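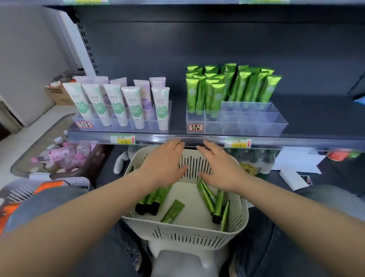

Figure 1. Green tubes in a white slotted basket, next to the shelving.

Cigar Storage and Humidity in Small Shops
Student project report, Takumbridge, 18/10/2006

1. Purpose
The project looked at how two tobacco shops, Backlund and Hukholm, keep premium cigars before sale. Both buy most of their stock from the importer Skunetti. We wanted to know if the humidity in the display cabinets stays close to the 69 percent both shops aim for.

2. Method
We placed a digital hygrometer in one cabinet at each shop and wrote down the reading at opening and closing. Work began in May. We ended up with 684 usable readings, 292 of them from Hukholm. Days when a meter battery failed were left out. Each cabinet can hold up to 500 cigars.

3. Results
Backlund stayed near the target on most days. Hukholm ran drier, mostly in the afternoon, and the top shelf was worse than the bottom one. The Hukholm cabinet has an older door seal and stands by a heating vent — we could not separate the two effects.
Boxes kept closed changed more slowly than boxes opened for single sales. This was true at both shops.

4. Limits
We used one meter per cabinet and moved it between shelves, so the shelf readings were not taken at the same time. The meters were checked with a salt test only once, before the first reading.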